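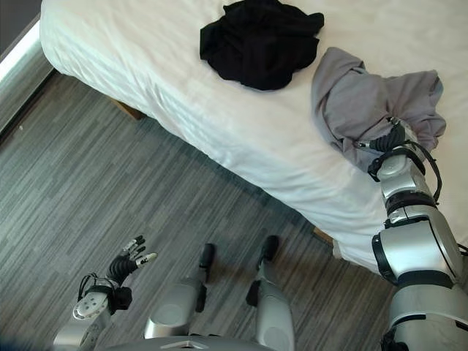 Slide 1: clothes on the bed

Speaker notes - "Laundry in a small flat"
Talk for the Jedinell residents' evening, 7pm start. Handouts by the door.

Welcome people, say where the toilets are. Ask who does their washing at home and who uses the machines in the basement. Last time it was an even split.

Start with the bed. Most of us in the Barasa block have no table big enough to sort on, so the bed gets used. Put a clean sheet over it first. Darks to one side, greys and lights to the other. Pick each thing up and shake it out before deciding which pile it goes in - socks hide in sleeves.

Mention pockets. I lost a bus pass that way in July.
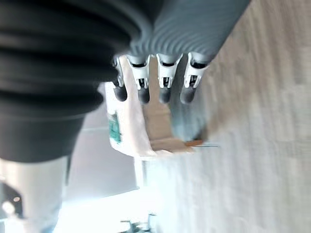

Next, where to keep the basket. The survey went to 751 flats and the comment that came back most was "no room for it". People keep it in the bath, on the balcony, on top of the fridge. Any of those will do if you can reach it without climbing on a chair. More than 13 people wrote that theirs lives in the hall and they trip over it.

Pause for questions. Someone will ask about drying indoors. Say that is the second half, after tea.
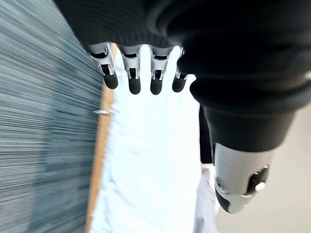 Naledi Jacobs

White things. Wash them on their own, even if it means waiting for a full load. Sheets and pillowcases can go in together. Tea towels separately, on a hotter wash. Don't leave any of it sitting in the drum overnight.

Folding a sheet alone: corners into corners, lay it flat, then fold in half and half again. Do this live, the spare sheet is in my bag. Allow 2 minutes.

Then the basket itself. Get a shallow one with holes in the sides. Deep ones look useful but the bottom layer gets forgotten. Raise it on a box if your back is bad.
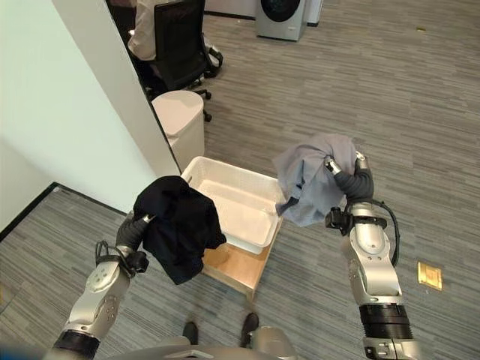
Slide 4: white basket on a wooden box, one dark garment and one grey-blue

Hand over to Zdzisław for drying racks. Remind people to sign the sheet for the Skandari room before they go.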